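## About Dova Planning

Dova helps schools, clinics and small plants plan for robots before they buy them. We started with two people and a spreadsheet, and now we have a staff of 10 working out of our office in Burent. We don't sell machines or take commissions from the firms that do.

Most clients come to us with a quote already in hand. The quote covers the arm, the base and the gripper. It usually leaves out floor work, spare fingers, software renewals, training hours and the weeks when a machine sits idle. We put those costs on one sheet, year by year, so a board can see what it is agreeing to.

Before a client commits, we model the room and run the job in simulation. A reach that looks fine on a data sheet can be too tight next to a cabinet – better to learn that before the purchase order goes out.
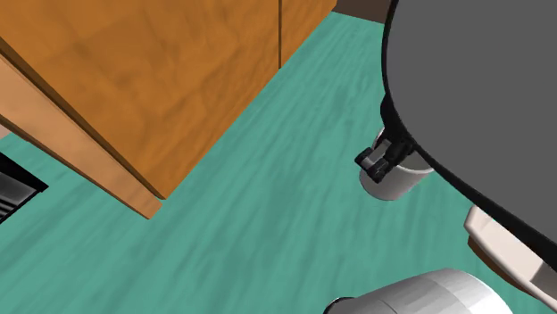

*Simulated handling run: gripper holding a white cup near a wood-grain cabinet.*

Our Tullar worksheet has 37 lines and is free to any client, including those who decide not to buy. Urrego, our lease-or-buy review, is for sites with budgets too small for a full study. It is updated each June, ahead of the fall budget round.

We have completed 50 plans so far. Several ended with advice to wait a year, and we charge the same fee either way.

To ask for a first call, send us your floor plan, the task you have in mind and any quotes you have received.

Page updated 23 October 2018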